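Purkus 소개

안녕하세요, Purkus예요! 저희는 사람 손이 하는 일을 로봇이 배울 수 있게 기록해 주는 키트를 만들어요. 처음엔 4명이 창고 한쪽에서 시작했는데 지금은 식구가 34명으로 늘었네요.

대표 제품은 손목에 차는 Rarley 키트예요. 양쪽 손목에 감고 평소처럼 일하면 손의 위치와 움직임이 그대로 남거든요. 저는 데모 담당이라 거의 매일 차고 사는데, 솔직히 퇴근할 때 벗는 걸 깜빡한 적도 있어요(버스에서 시선이 좀 따갑더라고요).

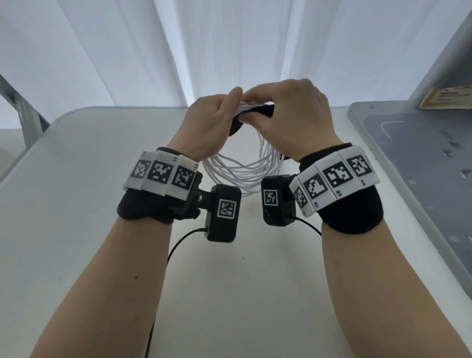
제가 제일 좋아하는 건 케이블 정리 같은 자잘한 손일이에요. 사람한테는 별것 아닌데 로봇한테는 꽤 까다로운 작업이라, 문의도 이쪽이 제일 많아요! 지금까지 작업 47종을 기록했고, 목록은 6월에 또 늘어날 예정이에요.

키트를 직접 사기 부담스러우시면 Carrier 대여 서비스도 있어요. 6주 단위로 빌려 드리고, 첫날 착용법은 저희가 옆에서 알려 드려요. 기록한 데이터는 Prostetti 프로그램에서 바로 열어 보실 수 있고요.

궁금한 작업이 있으면 편하게 메일 주세요. 빨래 개기든 나사 조이기든 다 좋아요. 답장은 보통 제가 써요 :)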